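**Birnlow open day, August – a review of the Nigatu practice simulator**

Went to the Birnlow open day mainly for the sandwiches and a look at the big press line, and ended up spending most of the afternoon in a side room with a piece of software. It's called Nigatu, it comes from a small firm in Julport, and it lets you drive a robot arm around a pretend room before you're let loose on a real one.

Rosaire Penner ran the session. She gave us a very short talk (bliss), put the arm up on the big screen and handed over the controls. There were 25 places and I got the last one, with Wouter De Bruijn breathing down my neck for a turn.

What I liked straight away was how quickly you stop fighting it. My first go was dreadful – I drove the elbow into the floor and the whole thing sulked until I pressed reset. By my third I could bring the hand up to counter height and hold it there. The joints move at a believable speed, and the view follows along without making you seasick, which I can't say for the package we use at Ikthorpe.

It ships with 65 rooms. Some are plain test boxes, but plenty have proper brick, worn stone tiles, wood with a grain to it, and I was surprised how much that helped. Grout lines are a wonderful thing for judging distance!

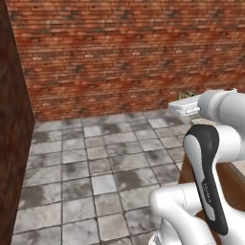 Reaching across the arm's own body is still the hard part. You lose sight of whatever sits behind the hand, so you swing the view round, nudge, swing back, nudge again. Duván Giraldo had the knack of it in minutes. I didn't, but I was grinning the whole time.

Grumbles: the menus are tiny, the manual runs to 641 pages with no index, and changing rooms took far too long on the demo machine. Rosaire said a lighter version is coming and that the club licence covers 7 seats, so I've asked Hagos Jemal to find out what it would cost us.

Four stars from me, and I'd give it the fifth for a decent search box. The room was still full at half past four when they started stacking the chairs.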